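Wanska R2 Travel Router Review: Two Months as Our Main Gateway

The Wanska R2 is sold as a travel router, but a lot of people buy it for something else. It is small, it takes power over USB-C, and it lets you get at the settings that most cheap home routers hide. I bought one to replace the box our internet provider supplied, and it has been running as the main gateway in a small office since the start of summer. This review covers how it did in that job, plus a week in hotels in August.

What you get

In the package there is the router, a power supply, a short flat network cable and a folded sheet of setup instructions. The router is a little larger than a deck of cards. It has two network ports, one for the incoming line and one for your own equipment, a USB port for storage or a phone, and a slide switch on the side that you can assign to a function. Out of the box the switch does nothing until you tell it what to do.

The case is matte plastic and does not pick up fingerprints. There are vents along the bottom, so it should not sit flat on carpet or inside a closed drawer. Ours gets warm in use but I have not had it shut down.

Setup

Setup took less time than I had set aside. You connect to the default wireless network, open the admin page, pick a password and choose how you get online. The router detected that our line hands out addresses by DHCP and filled in the rest. If your provider uses PPPoE you will need the user name and password from your contract, and the instruction sheet does not mention this.

The first thing it wanted to do was update its firmware, and I would let it. The version it shipped with had a bug where the clock reset to a default date after a power cut, and a wrong clock causes trouble with certificates and VPN connections. The update fixed it. The router was offline for the length of the update and came back with its settings in place.

There is a phone app as well. I used it once. It covers the wireless name, the password and a list of connected devices, and for anything else it sends you to the web page.

The admin page

The web interface is split into a simple view and an advanced view. The simple view is fine for day to day use. The advanced view is where you find VLANs, static routes, firewall rules and the DNS settings, and it looks like it was made by a different company. Fields have short labels with no help text, and saving a change in one tab throws away unsaved changes in another. I lost a set of firewall rules that way on the first evening. Save each tab before you leave it.

DHCP reservations work well. You can pick a device from the connected list and fix its address with one click, or type in the hardware address by hand. The list sorts by address or by name but not by time, so finding a device you have just plugged in means reading down the whole list.

Port forwarding is also straightforward. I forwarded one port to a small file server and it worked on the first try. It is possible to limit the rule to a single outside address, something our old box could not do.

Wired speed

Our line is sold as a gigabit connection. With a laptop plugged straight into the R2 and nothing else running, the best download result I recorded was 992 megabits per second, which is higher than I would normally expect from a test of this kind. Most results came in lower, and the time of day made more difference than anything I changed on the router.

That is with hardware acceleration on. If you turn on traffic shaping, acceleration goes off, and speeds fall to well under half. The router warns you about this in small gray text under the switch. On a slower line you will never notice. On a fast one you have to choose between full speed and short queues, and I went with full speed.
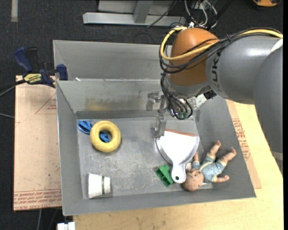 Wireless is the weaker half of the R2. In the same room it is quick and steady on the 5 GHz band, and the laptop held its connection all day. One wall away it was still good. Two walls away it dropped to a level where video calls would blur now and then. Metal is hard on any small router, and keep the router well clear of metal and up high. The antennas are inside the case and cannot be aimed, so the only adjustment you have is where you put it. I moved ours from a low shelf to the top of a bookcase and the far room improved enough that I stopped thinking about a second access point.

The 2.4 GHz band reaches farther, as it always does, and is slow. I keep the printer and the thermostat on it and nothing else. By default the router joins both bands under one name and decides for itself which to use. It made poor choices with older phones, so I split them into two names.

How many devices

Wanska does not print a device limit on the package. We have a normal small office load of laptops, phones, a printer and a file server, and the R2 handles it without any sign of strain. The advanced view has a setting for the maximum number of tracked connections. On my unit it was set to 1,000 out of the box, which is low. File sync programs open a lot of connections at once, and on the third day web pages started to hang for everyone while a large sync was going on. I raised the setting to 3,000 and the problem has not come back. Memory use went up only slightly. I don't know why it ships at the lower figure.

VPN

The R2 supports WireGuard and OpenVPN, both as a client and as a server. WireGuard is the one to use. Importing a configuration file took a few seconds, and the tunnel comes back by itself after a restart. OpenVPN works but is much slower on this hardware, and I would only use it if the other end offers nothing else.

This is where the side switch comes in useful. I set it to turn the tunnel on and off, so on a trip I can go from a normal connection to the office tunnel without opening the admin page. There is an option to block all traffic when the tunnel is down. It is off by default. I checked it by disabling the tunnel at the office end, and traffic stopped as it should.

IPv6

IPv6 is supported and also off by default. Turning it on is one switch, and our provider gave us a prefix right away. The firewall blocks incoming IPv6 connections unless you add a rule. One gap is that the connected device list shows only IPv4 addresses. If you want to see what IPv6 address a device has, you need to look on the device itself.

In hotels

For the hotel week I took the R2 off office duty and put the old provider box back in. The R2 can join a hotel's wireless network and share it as your own, so phones and laptops connect without logging in one by one. It handled the login page at the first hotel without trouble. At the second, the login page would not appear until I turned off encrypted DNS. There is a note about this on the Wanska support site, but you need to be online to read it. I would print it or save it before you travel.

Compared with others

Before this I used a Falomska travel router for a year. It was cheaper and had a better phone app, but it had one network port and could not get past half the speed of our line. I also tried the Ojo Mini for a couple of weeks. Its wireless range is better than the R2's, thanks to its two fold-out antennas. It has no VLAN support, though, and it needs an account with the maker before it will let you change anything. I sent it back.

The Koltar desktop router is the other one people bring up. It costs nearly twice as much and has four ports and much stronger wireless. If you never plan to travel with it, the Koltar is probably the better buy.

Problems so far

The tab saving issue has not been fixed. The status light is bright blue and can be turned off, but it comes back on after every restart. The USB port is slow for file sharing, and I gave up on it and went back to the file server. The log holds only a few hours of entries on a busy day, and sending it to another machine means typing commands over SSH.

I have had one lockup where the admin page stopped loading while internet access kept working. A restart cleared it. It has not happened again since the second firmware update.

Good: wired speed, WireGuard, side switch, easy DHCP reservations, USB-C power.

Bad: wireless range, poorly explained advanced settings, low default connection limit, short log.

Rating: 4 out of 5 as a travel router, 3.5 out of 5 as a main gateway for a small office.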